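Ticket: Uploads rotate and lose captions after update
Product: Stomix gallery module
Opened by: Kinga Hajdu
Priority: normal
Status: waiting for customer

10th June, first message

Hello,

I maintain the website of a small furniture finishing shop in Pennington. After we updated Stomix, the gallery page has two problems. The thumbnails are not in the order I set, and the captions are missing on the public page, although I can still see them in the editor.

What I tried already:
- cleared the cache in the browser and in Stomix
- logged out and logged in with the second admin account
- opened the page on a phone, same result
- turned off the Clotenari theme and used the default one. The captions came back, but the order was still wrong.

So I think there are two separate faults. On a new test page the captions show also in Clotenari.
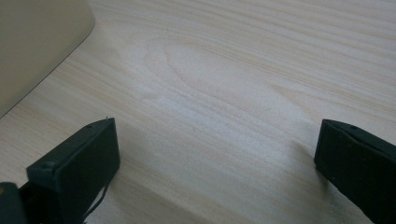 Tabletop, pale wood, oval grain figure

The old gallery has 110 photos, so I would prefer not to upload everything again. Is there some way to repair the captions in one step?

Kinga Hajdu

Reply from support (Hason)

Hi Kinga,

Thanks for the clear list, it saves us a round of questions. The update moved captions from the page to the media library. Older captions are copied by a background job, and Clotenari reads only the new place. The default theme reads both.

Please open Tools, then Background jobs, and tell me what is written next to "caption copy".

Second message

Next to "caption copy" it says: stopped, 24 of 110. There is no error text. I pressed Resume, the number did not change, and after a minute it said stopped again.

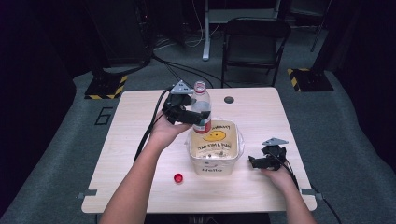 The sorting I checked again in the meantime. When I drag a thumbnail to a new place and save, the order is correct until I reload the page. Then it goes back to sorting by file name. On the test page this does not happen - only in the old gallery.

Reply from support (Hason)

That is useful. "Stopped" without an error is usually the time limit on the server. Please set the batch size to 2 in the job settings (the default is 100) and press Resume again. For the sorting, open the gallery settings and look if "Sort by" is empty. If it is, choose Manual and save twice. The first save only writes the field.

While you are there, please check if credits are affected too.

Third message
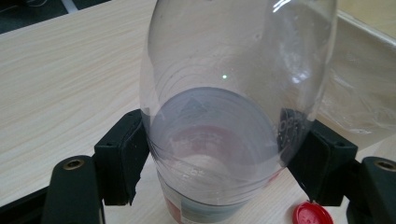 Photo: Kinga Hajdu

The credit is displayed correctly, as you can see on the test page. With batch size 2 the job is running, very slowly, but the number goes up. "Sort by" was empty, as you expected. I chose Manual, saved twice, and after reload the order stays.

I have one remaining question. The job finished while I was writing this, and all captions are back except on the last row of the gallery. 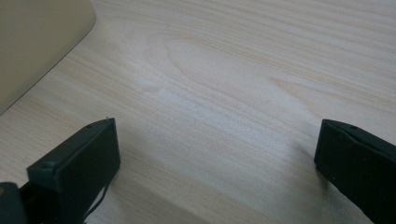 In the media library the caption field for this row is empty, so maybe these were never written, and the fault is mine. I will compare with our backup from October and write again. Please keep the ticket open until then.

Kinga Hajdu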